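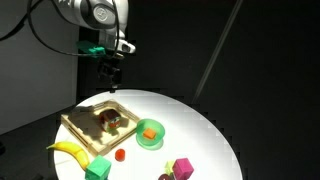

4.3 Setting up the pick planner

Jatard must be running and the arm must be homed before you start. Hand-eye calibration is covered in 4.2.

1. Open the Planner tab and load the table profile. For a round table, set Surface to Disc and enter the radius.
2. Jog the gripper clear of all objects and press Capture.
3. Check the segment overlay. Each object, such as a cube, the banana or the tray, should have one outline. If two touching objects share an outline, raise Split to 16 and capture again.
4. Mark the tray and the bowl as Container. Items inside a container are planned with a vertical approach only.
5. Set Clearance to 40 mm and press Plan.
6. Step through the path in Preview, then press Run at reduced speed.

Note: See-through items return poor depth. Draw the bowl's rim by hand under Edit > Outline.

Note: Hard shadows on the tray floor may be labelled as objects. Delete these labels before planning.

Caution: Preview does not model cables. Check for slack by eye before step 6.

Error 49 means no grasp was found. Go back to step 2.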